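Business > Companies > Filings

Search this site Enter keyword Go

Kruger to buy remaining stake in Trisberg, filing shows

Packaging group Kruger will acquire the outstanding shares of component supplier Trisberg, the company said in a regulatory filing. The transaction raises Kruger's holding from 63 percent to 100 percent and makes Trisberg a wholly owned subsidiary. The board approved the purchase by circular resolution. 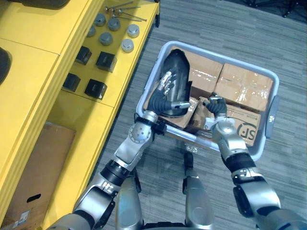
By Business Desk | 17 March 2018

The shares will be bought from Plukon, which has held its minority interest since Trisberg was set up as a joint venture. Payment will be made in cash in 2 installments, the first at signing and the second on transfer of the shares. The price was not disclosed. Kruger said it would draw on existing credit lines and does not plan to issue new stock.

Under the shareholder agreement, Kruger held a right of first refusal over the Plukon stake. Plukon gave notice of its intention to sell in October, and the parties then appointed an outside valuer. The valuation report will be available for inspection at Kruger's registered office – copies will not be mailed to shareholders.

Trisberg operates from a single site in Clellano and supplies molded parts and inserts to the packaging and footwear trades. Its accounts are already consolidated by Kruger, so the purchase will not change reported revenue. The minority interest line will be removed from the balance sheet once the transfer is registered.

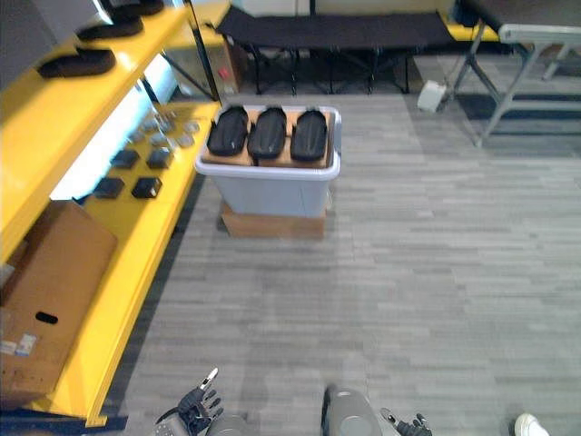
The two directors nominated by Plukon will leave the Trisberg board at closing. Their seats will not be filled, and the articles of association will be amended to reflect the smaller board. Supply contracts between Trisberg and Plukon remain in force on their present terms until they expire.

Closing is subject to consent from Trisberg's lenders, whose loan agreements contain a change of ownership clause. If consent is not obtained, either party may end the agreement without penalty. Kruger said it will notify the exchange within 72 hours of completion.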